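# Cómo inclino la cámara en simulación para que la política no se asuste

Si entrenas con la cámara siempre derechita, tu política aprende que el mundo tiene el horizonte en su sitio, y el día que algo se ladea se viene todo abajo. Me pasó con Varnow, el simulador de casas que uso desde marzo, y os cuento cómo lo arreglé.

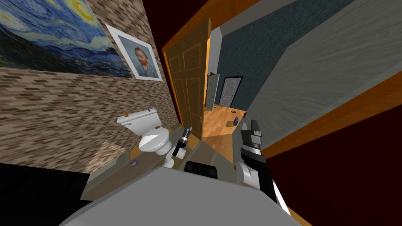

## Lo que necesitas antes de empezar

- Varnow instalado y con al menos una casa cargada. Yo trabajo con la que llamo Macedo, que tiene baño, pasillo y bastantes puertas.
- Un robot de dos brazos con cámara en la cabeza. Da igual el modelo, mientras puedas tocar la pose de la cámara desde el script.
- Skititz, para lanzar los episodios y guardar resultados. Si usas otra cosa también vale, pero los nombres de los parámetros serán distintos.
- Paciencia con los renders (mucha, la primera vez).

## Paso 1: separa el giro de la cámara del giro del cuerpo

¡Aquí metí la pata yo! Mi primera versión rotaba la base entera del robot, y claro, los brazos chocaban con el suelo y la física se volvía loca. Lo que quieres girar es solo la cámara, sobre su propio eje de visión. En la configuración lo tengo así:

```yaml
camara:
 nodo: cabeza
 rotar_base: false
 eje: vision
```

Con `rotar_base: false` los brazos se quedan donde estaban respecto a la casa y lo único que cambia es cómo los ve la política. En la captura de arriba tenéis un giro bien exagerado: la pared de ladrillo y el marco de la puerta salen en diagonal, y el autorretrato de Van Gogh se va de lado con ellos. Yo no entreno solo con vistas así de bestias, pero me gusta mirar un caso extremo antes de lanzar nada.

## Paso 2: elige los niveles de inclinación

Uso 4 niveles, del cero hasta el más fuerte. Probé antes con un rango continuo y luego no había quien leyera los resultados, porque cada episodio era de su padre y de su madre. Con niveles fijos comparas mucho mejor.

Un consejo: deja siempre el nivel cero dentro. Yo lo quité una semana, pensando que la política ya se lo sabía de sobra, y empezó a fallar justo en lo fácil.

## Paso 3: fija las semillas

Para cada nivel lanzo las mismas 5 semillas, con los mismos objetos y la misma posición de partida. Así, si un episodio sale peor, sé que la culpa es de la inclinación y no de que el objeto cayera en un rincón horrible. Guarda las semillas en un archivo aparte, por favor, que yo las tuve escritas a mano en el script y las machaqué sin darme cuenta.

## Paso 4: revisa lo que ve el robot

Antes de entrenar, abre unas cuantas vistas de cada nivel y míralas con calma. Yo me fijo en esto:

1. Que las dos pinzas sigan entrando en plano. Si una se pierde con el giro, la política se queda medio ciega. En mi captura se ven las dos, la derecha bastante más grande por pura distancia.
2. Que haya alguna referencia de profundidad. Los pasillos van de maravilla para esto, con sus puertas al fondo.
3. Que las zonas negras no se coman la vista. En la esquina inferior izquierda me sale una, y la doy por buena.
4. Que el propio cuerpo no tape demasiado. Esa superficie gris curva de abajo ocupa un buen trozo, así que no bajaría más la cámara.

## Paso 5: entrena y compara

Entreno dos políticas con 500 episodios cada una: una con la cámara recta y otra con los niveles mezclados. Después evalúo las dos en todos los niveles, también en el cero.

Lo que me salió en Macedo: la política recta iba bien en su terreno y se hundía en cuanto subía la inclinación, sobre todo al acercar la pinza a objetos del suelo. La mezclada tardó más en arrancar (casi la mato antes de tiempo, menos mal que me fui a cenar) y luego aguantó bastante mejor en los niveles altos. En el cero quedaron muy parejas.

Ojo, que esto es una sola casa. Me falta repetirlo en Brarnanum, que tiene habitaciones mucho más estrechas, y ahí no pongo la mano en el fuego por nada.

## Si algo te falla

**La imagen gira pero las acciones van torcidas.** Seguramente estás dando las acciones en coordenadas de cámara. Pásalas a las de la base y vuelve a probar.

**La pérdida baja y la evaluación no mejora.** Comprueba que el nivel se aplica también al evaluar. A mí se me quedó a cero por defecto y estuve una tarde entera celebrando una tontería.

**Los renders tardan una eternidad.** Baja la resolución durante las pruebas y súbela solo para el entrenamiento bueno.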